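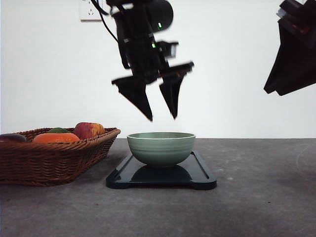
*Text by I. Grīnberga. Classroom edition, revised 20 August 2021.*

# Chapter 6: Bowls and Other Open Vessels

A bowl is one of the oldest household objects and one of the least changed. It has a base, a wall and a rim, and most of what can be said about a bowl comes down to how those parts meet. The pale green ceramic bowl that opens this chapter belongs to a very large family. Its relatives hold soup, fruit, keys, dough, salad and change.

In Chapter 5 we looked at plates and trays, where the food or object sits on a surface and is kept there mostly by its own weight. A bowl does more of the work. The wall holds loose or liquid contents in place, and the curve gathers them toward the center as the bowl empties. This is why the last of the rice is easier to pick up from a bowl than from a plate.

## What this chapter covers

The chapter is divided into four sections. The first deals with form: depth, width, foot and rim. The second deals with clay and glaze, including the soft greens and grays that have stayed popular in tableware for a long time. The third is about use at the table and in the kitchen. The last section covers washing, stacking and storage, and it includes the shelf exercise.

You will need a ruler, a sheet of squared paper and a bowl from home. Any ceramic bowl will do. Students who worked through the Plotton workbook last year can use the same bowl again, but should make fresh drawings.

## Terms to know

**Foot.** The ring or flat area on which the bowl stands. On many bowls it is left unglazed so that the piece does not stick to the kiln shelf.

**Wall.** The part between foot and rim. A wall may be straight, curved or flared.

**Rim.** The upper edge. It takes most of the knocks in daily use - chips are more common here than anywhere else.

**Capacity.** The amount a bowl holds when filled to the rim. Serving capacity is smaller, because people do not fill a bowl to the top if they have to carry it.

**Glaze.** A glassy coating fused to the clay in the kiln. It seals the surface and gives most of the color.

## A note on old inventories

Household lists are useful sources for this subject, though they are often vague. The Santon inventory of 1614, which we return to in Section 6.3, names 96 vessels in the kitchen and pantry. Only 15 are called bowls. Several others were probably used as bowls and written down under another word, such as dish or basin. The clerk was recording value and had little interest in shape.

The Cetville list, made by a different clerk, gives sizes but no colors. Read the two side by side before you begin Section 6.3, and mark any word whose meaning you are unsure of.

## Before you begin

Set your bowl on the squared paper and trace around the foot. Then turn it over and trace the rim on the same sheet, with the two circles sharing a center as nearly as you can manage. Write the height next to the drawing. Keep the sheet - you will add a side view in Section 6.1 and a stacking diagram in Section 6.4.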